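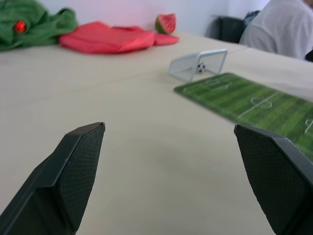 Tabletop Soccer Comes Back in August

Those of you who have been with the Bullside newsletter for a while will remember how much fun we had with the little soccer table, and how many of you wrote in to ask when it would be out again. Well, it is coming back! The green mat with its mowing stripes is down on the table, there is a small white goal with a mesh net standing at the end of it, and I have to say that just walking past makes me want to sit down and flick something toward that net.

We play the way we always have, two people to a game, first to score 2 goals, and the winner stays put for the next challenger (or gets up for a coffee, if it has been a long afternoon). Kids are very welcome, and so are grown-ups who claim they are only watching. Please keep cups and plates off the mat, as the white lines are printed on and we would love them to stay white.

Our friends at the Işık bakery are sending over sesame rings again, and Lomex has kindly offered a gift card for whoever wins the last game of the month. If you have spare miniature players at home, or a ball small enough for a table this size, do bring them along and put your name on the bottom so they find their way back to you.

Sign-up sheets are by the front desk, next to the lending shelf.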